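Davlow work table, 2 months in

Bought the light wood one with the white frame from Ankrah in Omunville, $234 plus delivery. Came flat, legs went on before lunch. Instructions useless, ignore them.

Good: doesnt wobble. Top wipes clean, coffee rings included. Looks tidy enough to leave flowers on.

Not so good: one bolt hole was off, had to drill it out. White legs show every scuff from our boots. Colour's a bit paler than the catalogue too.
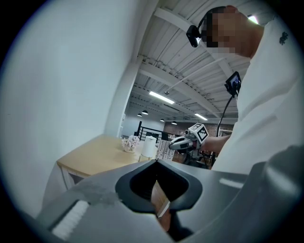 Esi Abubakari wrote back that hers had the same dodgy bolt hole and Ankrah posted a new leg, no charge, took until July. Worth an email then. She reckons the Kidis one is sturdier but it was $93 more and only came in grey.

Would buy agian. Four stars, loses one for the scuffs.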